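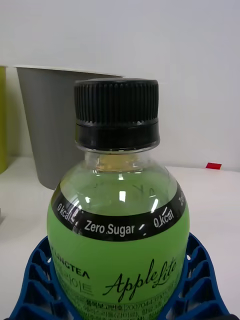 ## 4. Reading the Container at the Point of Discard

### 4.1 Scope of this section

The preceding section dealt with where shared drinks tables are placed and how often they are cleared. This section takes up the containers themselves: bottles, cans, and disposable cups, and the marks on them that a person clearing a table can use when deciding where each one should go. The decision is usually made in a second or two, with one hand, while the other hand is already reaching for the next item. Package design is seldom judged under these conditions. A label is drawn to be read on a shelf, from the front, at a comfortable distance and in good light.

Our interest is limited to what can be read or felt without picking the container up and turning it around. We do not consider scanning, and we do not consider deposit marks, which differed too much between the two sites to be compared.

### 4.2 Sites and material

Material was collected at Narkeck and at Dindenside. At each site a white-topped table was kept against a plain wall and used for cold drinks during the afternoon break. The record covers 523 containers. Each was entered under four headings: type of container, color of the largest printed area, closure, and the first text that the person clearing the table was able to repeat when asked. The fourth heading proved the most useful, and most of what follows rests on it.

Containers that had been crushed before they reached the table were entered by type alone. Cups nested inside one another were entered separately when they could be pulled apart without tearing and as a single item when they could not. This rule was adopted partway through the work at Narkeck, and the earlier sheets were corrected to match it.

### 4.3 Bottles

A clear bottle with a wraparound label offers three zones to the eye: the closure, the shoulder, and the body. The body carries nearly all of the text, and it is also the zone that depends most on which way the bottle happens to be facing. When the rear panel is toward the reader, the text is small and dense, and those clearing the table reported reading none of it.

The shoulder behaves differently. Where a narrow band of short text runs around it, with the same words repeated at intervals, at least one full repetition tends to be legible from any side. On one of the bottled teas in our material, a black shoulder band carries "Zero Sugar" and "0 kcal" in white. From slightly above, which is the usual angle for a standing adult, this band is more prominent than the brand name. When asked what they had just put away, several participants answered with the words on the band and could not give the name of the drink.

The finding is a mixed one from the standpoint of sorting. The band is highly legible, but what it says concerns the contents and has no bearing on the material. A reader who retains "Zero Sugar" has learned nothing about whether the bottle belongs with clear plastic. We return to this in Section 6, where we suggest that the shoulder is the best available position for a short material mark and that it is at present given over to other uses.

Closures were recorded by color and by whether the lower ring remained on the neck. A dark closure on a clear neck is easy to see and easy to describe. Ridged caps were preferred by participants wearing thin gloves. Where sorting instructions asked for caps to be removed, the instruction was followed at Dindenside and largely ignored at Narkeck; we attribute the difference to the small tray for caps that Dindenside had placed beside the table.

Contents matter as well. Colored liquid behind clear plastic changes the apparent color of the bottle, and a bottle with liquid still in it was more often described by the color of the drink than by the color of the label. When liquid and label are close in color, the two descriptions agree. When they are not, they can point to different entries on a color-coded sorting chart, and we advise against any chart that relies on the apparent color of a bottle with liquid in it.

### 4.4 Cups
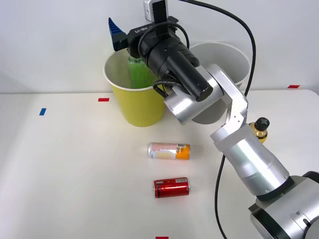 *Burus Papers in Everyday Packaging*, vol. 2, p. 1261

Cups raise the opposite difficulty. They carry little or no text, and most of those in our material were plain. A yellow paper cup with a white rolled rim can be recognized from across a room, but nothing printed on a plain cup of this sort separates paper from lined paper. Participants relied on feel, pressing the wall of the cup lightly between finger and thumb, and on habit.

Tapered cups are also used as holders. Small items were set inside them at both sites, in some cases to keep the table tidy and in others for no reason the participants could give. A cup holding something else was left standing longer than an empty one. It was treated as still in use, even late in the afternoon when the rest of the table had been cleared. The sheets contain many entries in which a cup was passed over on the first round and removed on the second, and in nearly all of them the cup was holding something on the first round.

Size had less effect than we had expected. Larger cups standing behind smaller ones were occasionally missed, though this is better explained by position. Color did have an effect: yellow cups were collected early, and white cups on a white tabletop were the last to be noticed. A modest change in the color of the tabletop would probably do more for clearing times than any change in the cups.

### 4.5 Color as a sign of variety

Drinks sold in several flavors are commonly told apart by label color. Figure 2 shows bottled teas of two varieties with matching black caps and shoulder bands; one label is green and the other yellow. The purchaser is well served by this arrangement. For the person clearing the table, the arrangement invites a false distinction, in which bottles of the same form are taken to belong in different places. 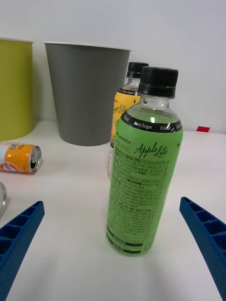

*Figure 2. Bottled teas with green and yellow labels; can and bins on the same tabletop.*

The risk increases where the bins are colored too. A yellow-green bin beside a gray one may be read as matching a green label, a yellow label, or both. At Narkeck, where no written sign was in place during the first part of the study, participants were asked how they had chosen between bins, and color matching was the answer most often given. Few of them thought it a good rule. They described it as something to go by until they were told otherwise.

Cans were the least troublesome type. They were identified by shape, including when lying on their sides, and the opened tab was taken as sufficient evidence that the can was finished with. This assumption was not always safe — several cans lifted at Dindenside still held liquid — but it did not lead to errors of sorting.

### 4.6 Limits of the record

The fourth heading on the record sheet depends on what a participant chose to say aloud, and some participants plainly gave the answer they thought was wanted. Labels in a language the participant did not read were entered by color and by whatever numerals or Latin letters could be repeated. This favors short printed phrases over brand lettering in script, and the prominence of the shoulder band in Section 4.3 should be read with that in mind. A second reading of the sheets, carried out at Hodoroagă by staff who had not been present at either site, changed the entry for container type in very few cases and left the remaining headings as they stood.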